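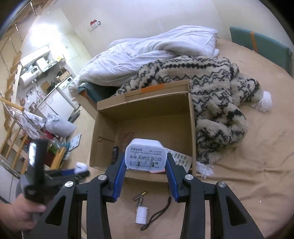
Power adapter at the cardboard box

Drosar Town Forum > First Team > Bach to Nenmont?

northbank_lee
January 8, 2022
Local paper says Nenmont have offered Snædís Bach the manager's job and she has until Monday to answer. Two-year deal. Anyone heard more?

Welance Road End
Heard the same from a lad at training. I'd be gutted. We were getting gates of 2,000 before Christmas and that's down to her.

pete_h
It's down to cheap tickets. We've won 2 of the last 8 and she still won't change the back three. If they want her, let them pay the compensation.

northbank_lee
Half the defence was injured for those games, Pete. Snorradóttir has only just come back and she still can't do 90 minutes.

pete_h
Every club has injuries. Nenmont had their second keeper playing up front in the cup and got a draw.

Welance Road End
And they're still below us in the table, so why would she go?

coldpies
Money, and a proper pitch to train on. I wouldn't blame her. My worry is who we get in before the February fixtures, as four of them are away.

pete_h
Give it to the assistant until the summer. He knows the squad.

northbank_lee
He'd go with her. They've worked together at three clubs.

coldpies
Then we'd be starting from scratch. Is the supporters' meeting still on for Thursday?

Welance Road End
Yes, half seven in the clubhouse.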